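Grounds Maintenance, Module 2
Handout 5: Preparing the soil before a new lawn
Instructor: Rowena Abella
Updated 2026-04-06

Please read this before the practical at the Jonport plot. Last term many students came directly to the seed tables and asked which mixture is best. The mixture is the subject of Handout 6. In this one we stay with the ground.

1. What we want from the soil

A lawn root needs air as much as it needs water. When the soil is pressed hard by building machines or by many feet, the small spaces between the grains become closed. Water stays on top after rain, and in summer the same ground becomes like brick. Seed will come up on such soil, and for the first weeks it can look quite good. The trouble comes later, usually in the first dry period.

Loosen the top six inches at least. On the Zimville side of the county the soil is heavy clay and you should go to eight, if the digging allows it. Do not dig clay when it sticks to the spade. Take a handful and roll it between the palms. If it makes a long smooth string, wait some days and try again.

2. Clearing

Remove stones larger than a walnut, old roots, and all pieces of building material. Contractors often leave mortar under a thin cover of topsoil, and mortar makes the soil around it too alkaline. Perennial weeds such as bindweed and dock must come out with the whole root. Annual weeds are less serious, and the first mowings will take most of them.

If there is time, use the stale seedbed method. Prepare the ground completely, leave it for three weeks, and let the weed seeds sprout. Then hoe very lightly, only the surface, so you do not bring new weed seeds up. Imelda Tagle asked in class if one can do it two times. Yes, one can, but in autumn you may lose your warm weeks.

3. Levels and slope

The ground should fall away from the house. A drop of 3 inches over 16 feet is enough for a normal garden. Use a string line with pegs and a line level. Checking with the eye alone is not reliable, especially near a fence that is itself not straight.

If you must move a lot of soil to correct the level, take off the topsoil first and keep it in a separate heap. Shape the subsoil, and then put the topsoil back in an even layer. Students who skip this step finish with rich soil in the low places and bare subsoil on the high ones, and the grass will show this difference for years.

4. Firming and raking

Walk over the whole area with short steps, the weight on the heels. Rake. Walk again in the other direction and rake again. A roller is faster, but it passes over the soft spots without finding them. When you stand on the finished surface, your shoe should leave a mark not deeper than half an inch.

5. Feeding

Wait for the soil test before you spread anything. For a new lawn the test will often ask for phosphorus, and some towns limit its use, so check the local rule. Spread half of the amount walking north to south, and the other half walking east to west.

Worked calculation

The Dekker garden has a back area of 3130 square feet. One bag of starter fertilizer covers 400 square feet at the rate on the label. 3130 divided by 400 is 7.825, so we order eight bags. Please write the division in your answer sheet, also when the result looks easy.

For the practical

Jhun Samonte and Aileen Layug will bring the rakes and string lines. You bring gloves, strong shoes and your own notebook. We work in pairs, and each pair prepares one strip from clearing to final raking. Maribeth Calimlim will go around with the marking sheet, which has the same five headings as this handout.

Reading before next class: the chapter on drainage in the course reader, and the short Clotberg case, where a lawn failed in its second year. Come ready to say at which step you would have stopped the work. Seeding in October is also discussed in that case, and we will return to it in Handout 6.
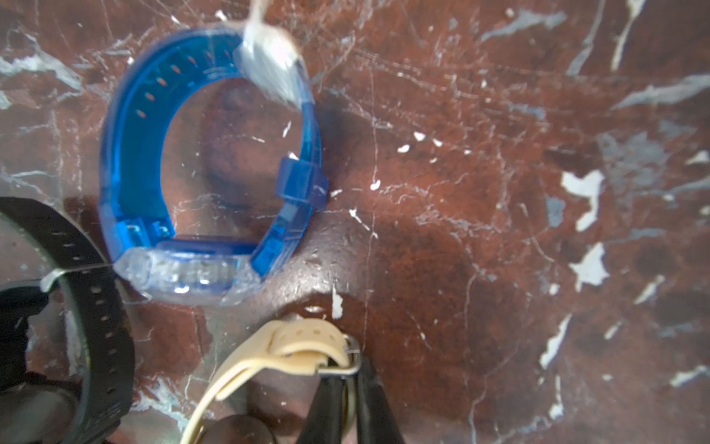 Answer sheets can be given to me at the practical or left in the tray outside the tool room. If your pair could not finish the strip, write down how far you came and what the soil was like at that point.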